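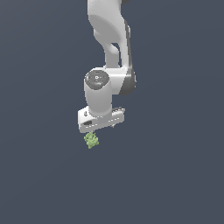 Render 11, arm and green thing

Ticket: holds not showing up at the branch kiosk
Opened Jul 22, 2026
Product: Osolis catalog, self-service kiosk add-on
Status: open, waiting on vendor

Hi again! I run the front desk systems at the Lévesque branch library and I've got a weird one for you. When a patron scans their card at the kiosk, their loans come up fine, but the holds list is blank. Same card on the staff screen shows everything. I pulled the overnight report and 183 cards have at least one hold ready for pickup, and every single one I tried comes up blank on the kiosk (I tried 11 before the line got too long behind me).

What I've done so far:

Restarted the kiosk. No change.
Logged out and back in with the kiosk account. No change.
Cleared the cache from the admin menu. Loans took up to 70 seconds to load the first time, then went back to normal. Holds still blank.
Pointed the kiosk at the Dindano branch instead of ours. Holds showed up! Switched back to Lévesque and they were gone again.

So I'm guessing it's something in our branch settings, and I did go poking in there. Our pickup location code is LEV-2, but the kiosk has it down as LEV2 with no dash. I can't edit that field, it's grayed out for me. 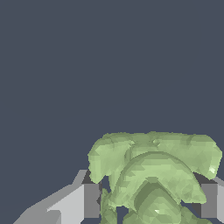
Render 12, green model close up

Update, same afternoon: I found my notes from February, when we moved over from Wondent. The old system dropped the dash from location codes on export, and we fixed it by hand in the catalog. I don't see anything in there about the kiosk, so I bet it never got touched. Oh, and the kiosk log is full of error 202, "location not matched," one for every card scanned. Log is attached.

Could you either fix the code on your end or unlock the field for me? Happy to do it myself before we open!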